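Stop merging cells. Please.

15/12/2020

Quick one today, between two month-end jobs. Opinion, not a tutorial. If you came for the date table download, it's on the other page.

I spent most of October cleaning up a workbook from the Heywood office. 21 sheets. Every one of them with a title merged across the top, region names merged down the side, and a subtotal row wherever somebody felt like a subtotal. It looked lovely printed out. It was useless for anything else.

My position is simple. A sheet that people type into is a database, whether you like it or not. Treat it like one. One header row. One thing per row. Dates that are dates. If you want it pretty, make a second sheet and point it at the first.

I know the arguments against. The managers want it to look like the old report. Fine, give them the old report, as output. Pivot table, query, whatever you have. Don't make them type into it.

The other argument is "Power Query can clean anything now". True-ish. Fill down, filter out the nulls, promote headers, unpivot other columns, done. I do it every week. But every one of those steps is a guess about what somebody will do next month, and they will do something else. The Heywood file had 3906 rows after cleaning and 300 of them were wrong, becuase somebody had typed a region name into a cell that used to be blank and my fill down carried it happily to the bottom. No error. Refresh went green. We found it when the Eltivholm total looked too good.

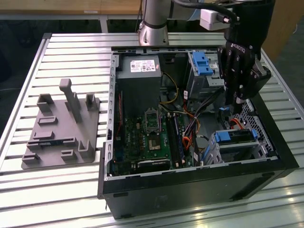
"But my file is too slow"

This comes up every time, so let me get it out of the way. People see a slow workbook and ask for a new PC. More memory, faster processor. Sometimes that's right. Mostly it's a whole-column lookup sitting on top of another whole-column lookup, with conditional formatting over the lot.

At Hemiletti (client, stock planning, nice people) the main file had 1218 separate conditional formatting rules. Nobody wrote them. Copy and paste wrote them, over years, each paste splitting one rule into two. I cleared the lot, put three back. It opened like a normal file again. Same desktops as before.

So look at the sheet first. Check the used range, press Ctrl+End and see where you land. If you land miles below your data you have your answer, or part of it. Then volatile functions. OFFSET and INDIRECT recalculate whenever anything changes, and people love putting them in dropdown lists and forgetting them.

Then, OK, talk about hardware. I'm not against it. 64-bit Office with decent memory does help if you're loading a real data model. Just don't buy it to rescue a bad layout.

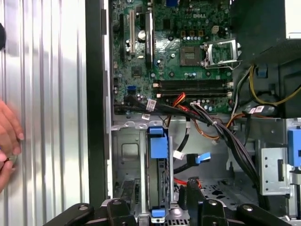 Dell tower, side panel off.

What I'd do instead

Lock the headers. Use a proper Table (Ctrl+T) so ranges grow by themselves. Data validation on every column that feeds a grouping, region, product, status, all of it. Put a check query next to your main query that counts the rows with a region not on the list, and show that number in big type on the first sheet. Takes ten minutes.

And if you must center a title across columns, there's Center Across Selection, under Format Cells, Alignment. Looks the same as a merge. Doesn't break sorting. It's been there for ages and hardly anyone I train has ever opened it, which I blame on that big merge button sitting right there on the Home tab. I'd remove the button if they let me. Or at least hide it a couple of menus down.

Some of you will say I'm being harsh on people who just want to get there work done. Maybe. But it's the same people who ring me when the totals don't match. The Nenent team switched to plain tables this fall, grumbled for a bit, and now they build their own pivots without me.

Comments are open. Send me your worst merged sheet, names removed please.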